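My desk snack situation had gotten out of hand. I buy bars the way other people buy socks, which is to say in bulk, when they're on sale, and then I lose them. There was one in my coat from February (I ate it, it was fine), two in the glove box that had turned into a sort of paste, and a whole drift of them behind the toaster.

So this week I pulled everything out and made myself deal with it. Total haul: 79 bars. Seventy-nine! For a household of two people, one of whom claims not to like nuts!

I'd been reading about decanting, where you take all your food out of its packaging and put it in matching jars. I did try it once. I bought 8 acrylic bins from Herkel with little bamboo lids and spent an evening filling them, and within a month I couldn't tell the almond ones from the coconut ones and I'd thrown out every date on every box. The bins hold yarn now and they're much happier.

What I do these days is leave the bars in the carton they came in. Those display boxes are already the right size, the front is low enough to get your fingers in, and the flavor is printed right there on it, peanut & dark chocolate or whatever it may be. Then I put a plain white plate next to the box and set out what we're allowed for the day. If the plate's empty, we're done. It sounds a bit like preschool, I know, but I went from eating four a day to eating one or two.

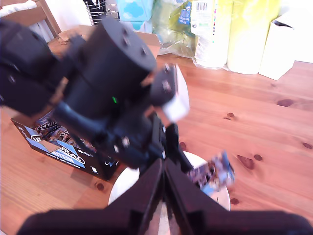 Jeanie Urquhart wrote back after my last pantry post to say the plate would never survive at her place in Sillumport, where anything on a table is fair game by breakfast, and that she keeps hers in a lidded tin on top of the fridge with the step stool hidden in the garage. I admire that. I'd just end up climbing on the counter.

A few other things from the big sort-out. Older boxes go on top, newer ones underneath, and I write the date on the end flap in marker. Anything with a chocolate coating comes out of the car for the summer, no exceptions, see paste above. And I've stopped buying the variety packs, since we both go for the same flavor and then there are six sad cranberry ones left staring at us until Christmas.

Next up is the tea drawer. I opened it this morning and shut it again.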